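Ordenar la cocina, segunda parte

18 de agosto de 2024

Hoy he continuado con la cocina. En febrero escribí que iba a ordenar todos los armarios en un fin de semana, y como ustedes ven, no fue así. Me faltaba el armario de los vasos y las tazas, que es el más difícil para mí, porque casi todo lo que está dentro me recuerda a un lugar.

Empecé a las nueve de la mañana. Puse una manta vieja en el suelo y saqué todo. Después lavé las tazas con agua caliente y un poco de vinagre, como hacía mi abuela, y limpié los estantes. El de arriba tenía una capa de grasa que no salía con el jabón normal. Usé el limpiador de Omton, que me costó 1.120 pesos en la ferretería, y funcionó bien, aunque el olor es fuerte y tuve que abrir la ventana.

Mi regla fue sencilla: si no lo usé desde el invierno pasado, se va. Pero hice excepciones. Me quedé con 2 tazas del hostal de Nandach, que son feas, lo reconozco, y también con el azucarero de la tienda Radulović, que no tiene tapa desde hace tiempo. Una jarra de vidrio la puse en la caja para regalar, luego la saqué, luego la puse otra vez. Al final está en la caja.

También cambié el orden de los estantes. Abajo lo de cada día, en el medio los vasos para visitas, arriba lo que uso solamente en las fiestas. Antes tenía que mover una pila de platos para tomar un café - no sé por qué viví así tantos años.

Me gusta mucho el verde con color crema, y en la cocina quiero más cosas en estos tonos. Las cortinas todavía son azules. Vi una tela en el catálogo de Pokalthorpe, pero cuesta más de 67 pesos el centímetro y voy a esperar las rebajas. El próximo domingo me toca el cajón de los cubiertos.
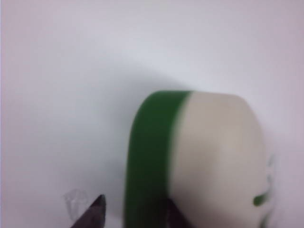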